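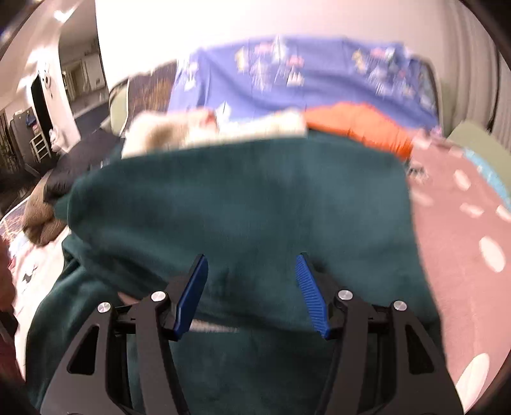
3. Making Up the Bed With Your Pallex Fleece

Before you begin, take everything off the mattress, pillows and cushions included. It feels like extra work when all you want is a tidy bed, but the sheet goes on so much more easily, and you'll have somewhere to start from!

1. Fit the bottom sheet at the head end first, one corner and then the other, and work your way down. Smooth it from the middle outward with the flat of your hand. A polka dot sheet is a great help here – if the dots look stretched on one side, the sheet is sitting crooked.

2. Shake out the fleece blanket well away from lamps and shelves. Hold it by two corners and give it three good shakes (outdoors, if you have a balcony).

3. Lay the blanket across the bed and let it hang evenly on both sides. Fold the top edge back 50 cm so the pillows have room.

4. Put the sleeping pillows down first, then the plush ones, and stand the firmer cushions against the wall or headboard. Colors are entirely up to you. Teal, orange and pink get along better than you might expect.

Note: Clothes and spare pillowcases have a way of settling on the bed during the day. Fold them and put them away before step 3, or you'll find yourself lifting the blanket all over again.

Caution: Do not iron the fleece. Wash at no more than 60 °C, and leave out the fabric softener, which flattens the pile.

Caution: Keep the blanket clear of heaters, and don't let it trail on the floor where someone may trip.

For washing and drying in full, see Section 4.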